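Inicio | Proyectos | Lavandería Gernville | Informes | Contacto

Imprimir esta página | Enviar por correo electrónico

INFORME DE AVANCE, LAVANDERÍA COMUNITARIA GERNVILLE
Para: Fundación Nyanda, programa de equipamiento
De: Keegan Tuhiwai, coordinación
Periodo: hasta finales de julio

Va con prisa, perdón, mañana a las 8 entra el electricista y quiero dejar esto enviado antes.

Estado general. Sala abierta y en uso. Suelo terminado, color claro, liso, se friega bien y se ve enseguida si hay una fuga. Toma de agua y desagüe hechos. Falta la segunda línea eléctrica (ver más abajo). Horario provisional, solo mañanas.

Gasto. Del segundo pago llevamos gastados 1.818 euros. De ahí, 800 en fontanería y 600 en el suelo, el resto en material pequeño: mangueras, abrazaderas, cestos, detergente para el arranque. Facturas escaneadas en la carpeta compartida, menos la de las abrazaderas, que la ferretería tiene que rehacer porque puso mal el CIF. La mando en cuanto llegue.

Uso. 23 hogares apuntados. Esperabamos menos a estas alturas. La mayoría viene con ropa de cama y toallas, o sea cargas grandes, y eso cambia las cuentas de tiempo que pusimos en la solicitud. Un lavado de sábanas no se despacha en media hora. Hemos alargado los turnos y de momento se aguanta, aunque con cola a media mañana.

Rutina de descarga. Aquí hubo que corregir cosas. Al principio la gente sacaba la ropa a brazos y se iba goteando por toda la sala. Ahora: cesto en el suelo delante de la máquina, puerta abierta del todo, ropa directa al cesto, repaso del tambor con la mano por si queda algún calcetín.

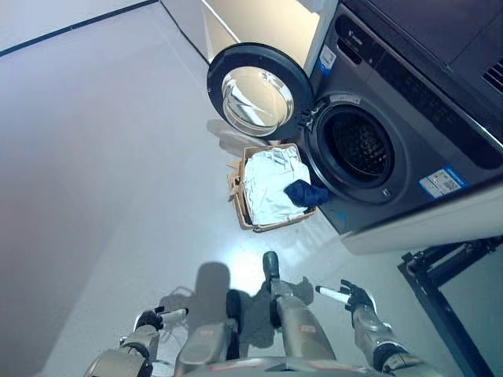

Después, puerta abierta un rato para que ventile. La goma hay que secarla al cerrar el turno, con el paño, también el pliegue de abajo, que es donde se queda la pelusa. El cajetín del detergente se enjuaga una vez por semana. Todo esto está en la hoja que redactamos y que Flemov nos va a plastificar sin cargo. Pendiente la traducción al árabe y al inglés.

Incidencias. Una obstrucción del filtro (monedas, una horquilla). Resuelta por nosotros. Un cesto roto por el asa, repuesto. Quejas por el olor del detergente, cambiamos a uno sin perfume y ya no ha vuelto a salir el tema.

Retrasos. La segunda línea eléctrica iba en junio y no salió, Brirumetti nos cambió la fecha dos veces. Sin ella no podemos hacer el horario de tarde, que es justo el que piden los que trabajan. Si se termina ahora, tardes a partir de septiembre.

Lo que pedimos. Pasar el remanente de la partida de mobiliario a cestos y a un tendedero de pared. No es más dinero, es solo mover de una linea a otra. Necesitamos el visto bueno por escrito, vale un correo.

Próximo informe al cerrar el trimestre, con el registro de turnos completo. El de ahora está a mano y hay dos hojas que no se entienden, las estoy pasando a limpio.

K. Tuhiwai

Imprimir | Enviar por correo | Volver a Informes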